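Pirihi extends spare parts cover for table-top stand

Homeware supplier Pirihi has extended spare parts cover for its white table-top stand, and will sell the base, post and open sphere as separate items from June. Until now a damaged part meant replacing the whole unit.

The stand has a flat, rounded base plate with a single upright post. A short peg projects sideways from the post, and a small angled tab sits at the top. The sphere rests on the base plate to one side of the post. It is hollow, open at the top and has a reflective silver lining, with a dark grey knob fixed to the side.

Pirihi said the change followed a review of 222 returns, of which 121 involved a fault in one part only. The lining was the most common cause, followed by knobs that had worked free. Posts accounted for five returns.

Replacement spheres will be supplied with the lining and knob already fitted. The lining will not be sold alone, as it is bonded to the inner wall at the factory. Orders will be handled by distributor Codano, which holds stock of all three parts and will accept trade orders in multiples of 40.

Mereana Dunstan, product manager at Pirihi, said the fittings were unchanged and that new parts would fit stands already in use. Prices will be published with the parts list. 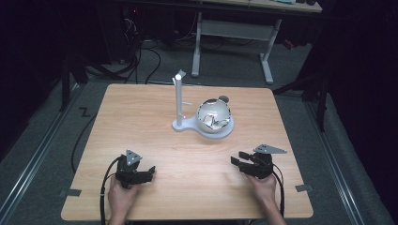 Darcy Tapsell: Good to have the base separately, but I'd still like to buy the lining by itself. Mine has come away at the rim and the rest of the sphere is perfectly sound. Will the knob be offered on its own later?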